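We use cookies to remember your settings. Accept | Manage

Grakenell textile handling project
Progress report to the Hinier fund, March

Collection of garment and linen examples moved to the hotel bedroom in this period. The earlier bench recordings gave us clean data, but the policy trained on them did poorly once the cloth lay on a soft bed. We now record two tasks in the bedroom: putting clothes on hangers and handling towels. The target for the period was 91 accepted episodes of the hanger task. We have 62. 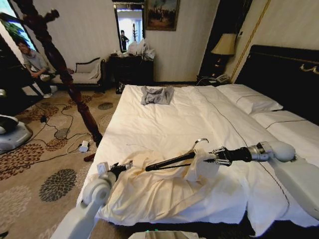
Wei asked whether the shortfall came from operators being slow or from episodes being thrown out, and said the fund would prefer fewer good examples to a full count of poor ones.

It is mostly rejection. An episode is dropped if the garment slips off the hanger or if one of the camera streams loses sync. We have kept the slipped garments in a separate set - they may be useful later for training recovery - but they are not in the 62.

Towel work started later and is going faster. Operators need 10 practice runs before their recordings count, and we vary the starting position of the towel between episodes.

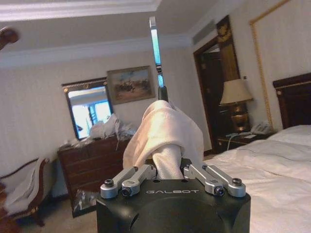 Wrist views are stored with the head view for every episode, and labeling is done at Fallov. Labels are running behind, with 20 episodes still waiting for grasp and release times. We plan to clear these before the next training run and carry the remaining hanger episodes into the coming period. No change to the budget is requested.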